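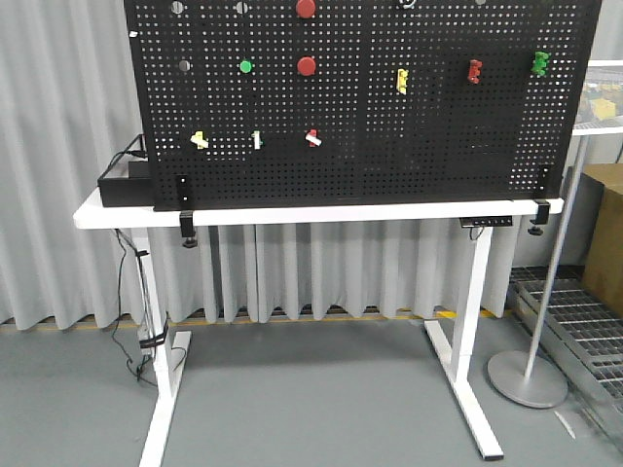 Según Noreen Ní Bhriain, un tablero así o se ordena por colores o se ordena por uso, y mezclar las dos cosas es la mejor manera de no encontrar nada. Me lo soltó en la primera revisión y, bueno, me pasé media tarde discutiendo con ella. Yo venía muy convencida de lo mío (rojo con rojo, verde con verde, todo precioso) y ella que no, que primero pensara qué agarra la mano cuando vas con prisa.

Total, que de ahí salió el trabajo que presento en este informe: cómo repartir botones, pilotos y pinzas en un panel perforado negro, de los que se sujetan a la mesa con mordazas, para que sirva de panel de prácticas en el taller. Lo hice con Jarlath Mac Giolla, que se encargó de los planos mientras yo me peleaba con las piezas.

Lo que teníamos al empezar

El panel lo compramos a Geraghty y medía 900 mm de ancho, justo lo que nos cabía en la mesa blanca. Las mordazas venían con él y se montan enseguida, aunque os aviso: la primera vez las apreté tan poco que el panel se inclinaba hacia delante cada vez que alguien tocaba un botón. Jarlath las volvió a apretar y santo remedio.

Las piezas salieron de una caja de Prestlow que había en el departamento. Pulsadores rojos, pilotos con aro de color, pinzas amarillas, rojas y verdes... ¡una maravilla de caja! Lo malo es que no traía instrucciones, así que lo de los agujeros grandes lo aprendimos a base de probar.

Primera distribución

Empezamos por filas. Mi idea era poner lo redondo a un lado y las pinzas al otro, y llenar el panel entero. Dorota Kaczorowski nos convenció de dejar sitio libre - y qué razón tenía, porque en cuanto quieres cambiar algo necesitas un hueco donde apoyar la pieza mientras decides.

Lo que más nos costó fue colocar los pulsadores rojos. Los probamos separados, luego en horizontal, y acabamos con 2 en vertical, uno debajo del otro. A mí me gusta mucho más así, se localizan de un vistazo. El piloto verde lo pusimos cerca para que botón y luz se lean juntos.
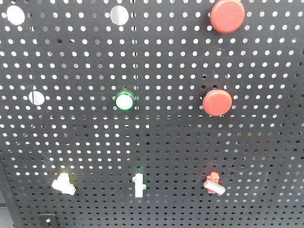
Figura 2. Los pulsadores rojos en vertical y, a la altura del inferior, el piloto de aro verde y centro blanco.

Las rayitas del panel son un tema aparte. El acabado negro mate queda muy elegante, pero se marca con nada, sobre todo si arrastras la pieza para buscarle el agujero. Ahora la levantamos siempre y la volvemos a posar. Parece una tontería y cuesta muchísimo acostumbrarse.

Gastos y cosas pendientes

En total gastamos 185 euros, casi todo en el panel. Nos falta poner etiquetas (Jarlath las quiere debajo de cada pieza, yo encima, seguimos en ello) y decidir qué hacemos con los agujeros grandes que han quedado vacíos. Si en enero nos dejan otra vez la mesa, me gustaría probar la distribución por uso que pedía Noreen y compararla con la nuestra.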